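Filed under: Visits & Tours | Automation at Work

Print this page | E-mail this page

A morning at Turnilier, where the packers teach the robots

25 February 2019

I have been on a lot of plant visits, and most of them go the same way. You get a hard hat, a coffee, a slide with an arrow going up, and then you stand behind a yellow line and watch a machine do something very fast. So I was delighted when Turnilier let our group of 14 walk straight into the training room at their Nosside site and stay there for most of the morning!

Turnilier packs small goods for other companies – pens, cosmetics, craft kits, the kind of thing that comes in a clear box with a hang tag. The work has always been done by hand, and 70 people still do it. What has changed is that part of the day for some of them now goes into showing robots how it's done. They pick up a pair of hand-held grippers, do the job with those instead of their fingers, and the recordings go to the team that runs the new packing cells.
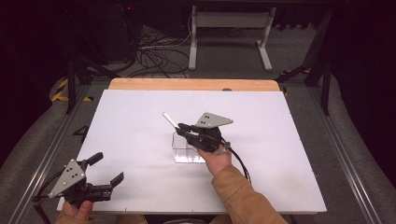
Aiguo Jiang

Our host was Eirini Tsolakis, who came up through the packing lines and now looks after the training room. She started us off on what she called the boring one: pick up a thin item, get it to a clear container, let go, do it again. I could have watched it for an hour. Your own fingers do so much without asking you, and once you're holding a set of jaws you have to decide all of it. Where do I pinch? How much do I tilt? Which hand goes first?

We each got a turn, and I was terrible. The grippers are heavier than I expected and my wrist wanted to twist the whole time (Eirini told me to bring my elbow in, which helped a little). She said new people spend their first shift mostly dropping things, and that the regulars can get through 400 good recordings in a week once they settle in. I asked what counts as good. Smooth, she said, and no fumbling in midair, although they keep a few of the clumsy ones too so the robots can learn to recover.

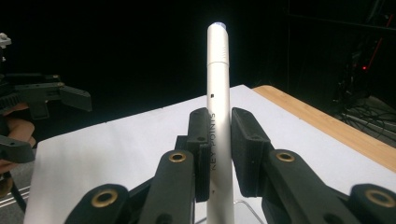 Upright hold on a white pen, lettering running down the barrel.

Pens are harder than they look. A box has flat sides and a pen has none, and it will roll in the jaws if you catch it off center. There was a long and very happy argument in our group about whether you should grab low and turn, or grab in the middle and let the other hand straighten it. Nektarios Kouris, who works evenings on the line and had come in early to meet us, was firmly for the middle. He showed us three times and I still couldn't copy it.

I wanted to know what this has done to people's jobs, and I was glad that Eirini didn't duck the question. The first packing cell took over one line. The people from that line were offered places in the training room or on other lines, and most stayed on. A few didn't like the new work and said so. It is slower and quieter, you stand at a table with a couple of people instead of along a belt with a dozen, and Nektarios told us he misses the noise and the gossip. He does the training work for half of each week and wouldn't want to do more than that.

On the other side, sore hands come up less in the weekly meeting, and the training hours are paid at a higher rate, which the packers pushed for themselves. They also get a say in what the robots are taught next. There's a list on the wall by the door, anybody can add to it, and I counted 33 suggestions. My favorite was "the awful lids," underlined twice.
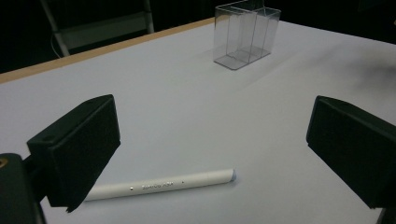

Aiguo Jiang
Tour organizer and line supervisor, Plaris

One thing I took home for our own shop is how much they make of the start of each try. Put a marker down at the same angle every time and the robot learns that one angle and gets stuck on the rest. So the packers change it up, a bit to the left, a bit crooked, the container nearer or farther off. Eirini says the best people at this are the ones who used to train new hires, and I believe it, having watched her put up with us.

We finished in the hall with the packing cell running. It's slower than I had pictured, slower than Nektarios by a good way, but it was picking things up the way he does, with that same small turn at the end. He pointed it out to us with a big grin.

The next visit is in April, to Bortolotti, where they are putting robots into the returns department. Comfortable shoes, please, and let me know early if you want to share a ride.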